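1 Mar 2021, Hallville workshop, table notes

Back on the tray-and-plate job for the Rimusville café order. Last week I got bogged down in cups, so no cups today, just one green tray and one white plate until I'm happy with where things sit. 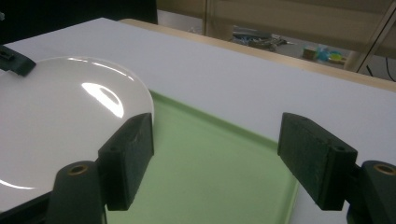

Ikeda want the tray laid so a person can pick it up without shuffling the plate first, and I think they're right (annoyingly, I'd already drawn it the other way). The order is 3,490 trays, so it's worth fussing over! With the plate off to the left on the bare tabletop and the tray beside it, I do like the pale green against all that white. Easy to spot from across a room.

Positions to write up:

1. Plate on the left half, right half kept free for cutlery and a napkin. My favourite so far. 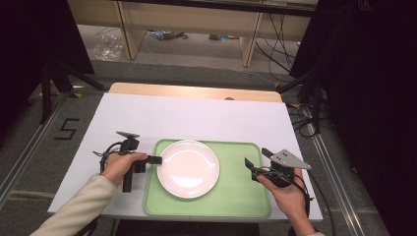 2. Tray turned at an angle to the table, plate close to the left rim. Looks more relaxed, but I'd worry about elbows.
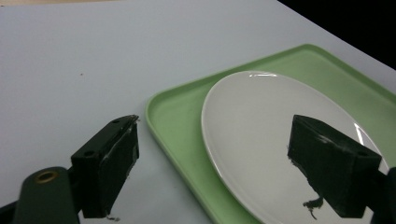
3. Plate and tray apart, for the stacking drawing. Edberg still owe me the rim height, and I can't finish that one without it. Chase them again, and ask about the 10 spare trays while I'm at it.

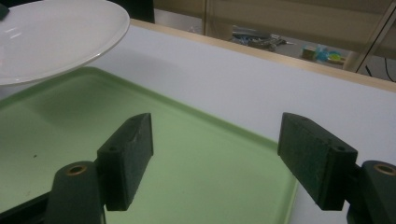 Mint tray on the white top, plate behind. Speck on the tray towards the left, check the others for the same.

Final layout due in April. Bring the long ruler tomorrow.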